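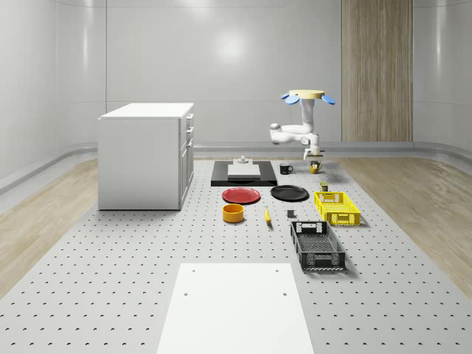

Robots in the Dish Room and Kitchen: Your Questions

12 comments | 47 shares

What is Zornura going to do here?
It's the arm system we're bringing into the staff kitchen at the Delow building, starting in September. It picks up dishes and small items, puts them in crates, and sets things back where they go. Mugs, plates, bowls, fruit -- the stuff we all handle all day long!

Why do we practice in a simulation first?
Every new layout gets tried in the simulator before anyone moves real furniture. The team at Arkari has run 3491 practice pickups for us so far, and the kitchen crew gets to watch and comment. Please comment! Moving a crate on a screen takes seconds.

Is anybody losing their job?
No. The Delow crew stays the same size and everyone keeps their current hours. What changes is how the hours get used. We handle around 2000 dishes on a busy day, and a lot of that is bending, reaching and sorting. Less of that means more time for cooking and for the front counter, which people have been asking for.

Who decides what the robot handles?
The people on shift. Fulgencio Bautista runs the morning crew and keeps the list, so talk to him before 10 a.m. if you want something added or taken off. Knives and glassware are off the list for now.

Do I need training?
Yes, two short sessions, both paid. The first covers stopping the arm and restarting it. The second is more fun -- you set up a sorting job yourself and watch it run on the screen. I've done it twice and would happily go again.

What if it drops something?
Press stop, clean up as you normally would, and write it in the shift log. You won't be charged or written up for it.

Will other sites get one?
Ait Brahim is next, probably with a different crate layout. Their crew is welcome to sit in on our sessions.

Where do I send a question that isn't answered?
Drop it in the box by the time clock or call extension 631.

Share this page | 12 comments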